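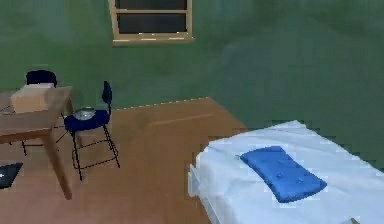
1 min read

Nivus has withdrawn build 2552 of its Kavach household simulator after a fault in the contact solver let carried objects pass through soft furniture. The error shows up in the bedroom set, where a planner is asked to move a plate from a chair to a table past a bed with a pillow on it.

According to engineer Wanting Liang, the solver dropped contacts on cloth meshes once an episode ran beyond 1360 steps. Collisions after that point were not logged, and up to 4 percent of runs were scored as safe when they were not.

No hardware was involved. Ayuba Asamoah, who maintains the scoring code, said results from the build should be rerun — including those already submitted. Users can return to the previous build until a patch is issued.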